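Teaching by hand at the Tirkdale bench

The Tirkdale workshop at Forkiston keeps its demonstration bench in a side room with the blinds down. The lead operator there trains new staff to record tasks for two-armed robots, and agreed to talk through the method during a break between sessions. We asked first why the work is done by hand when the arms could be programmed directly.

"You can program a pick if the part is rigid and always in the same place," the operator said. "Cloth isn't. A folded napkin is never in the same place twice. Writing the rules for that takes longer than showing it."

Showing it, at Tirkdale, means one of two methods. In the first, the motors are set to offer little resistance and the operator takes hold of the arm and moves it through the task. In the second, the operator sits at a pair of smaller leader arms and the working arms copy their joint angles. The workshop began with the first method and now uses it only for teaching fixed poses, such as the start position.

"With your hands on the arm, your sleeves are in every camera view," the operator explained. "The recording is then of a robot with a person attached to it. Also you push harder than you think. The gripper closes because you closed it, and the motor current tells you nothing useful."

Remote control has its own faults. There is a delay between leader and follower, small but noticeable to beginners, who tend to overshoot and then correct. The leader grips at Tirkdale use a Grarnura trigger with a light spring. The operator described the earlier trigger, which had no spring, as tiring after the first hour and inaccurate after the second.

A standard session is 50 recordings of one task. Every recording begins from the same arm pose, with the fingers closed and the object placed by hand within a marked area. New operators are told to discard the first 5 without looking at them.

"They are warming up. The movements are slow, they stop halfway, they look at the wrong screen. If you keep those, the policy learns to stop halfway too."

We asked what makes a good demonstration. The answer was mostly about pace. The operator wants a steady approach, one attempt at the grasp, and no hovering. A failed grasp followed by a clean recovery is kept and labelled. A failed grasp followed by three more failed grasps is deleted.

The wrist view matters more than people expect. New staff watch the overhead view, as it resembles what they would see standing at the table, and they misjudge height as a result. The operator makes them do a full session on the wrist view alone.

"You learn where the tips are. After that you can have the other screens back."

Dust on the fingers is wiped off weekly. The camera mount is checked far more often, with a gauge block, before any recording starts. A shift of 2 millimetres was once found at the end of an afternoon, and the whole set was recorded again.

On two-handed work the operator was cautious. Handing an object from one arm to the other takes a new operator about 5 days to do reliably, and the timing differs from person to person. Sets made by different people are therefore kept apart until they have been compared. The Saengthong software used for the comparison plots gripper opening against time.

"If the curves look like two different tasks, they are two different tasks, whatever the label says."

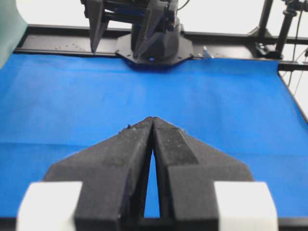
Saengthong replied by email that plotting gripper opening alone would miss differences in approach angle, and that joint velocities ought to be compared as well before sets from separate operators are merged. Discarding the opening recordings unseen was also questioned, on the grounds that slow demonstrations can be resampled to a normal speed if the path itself is sound.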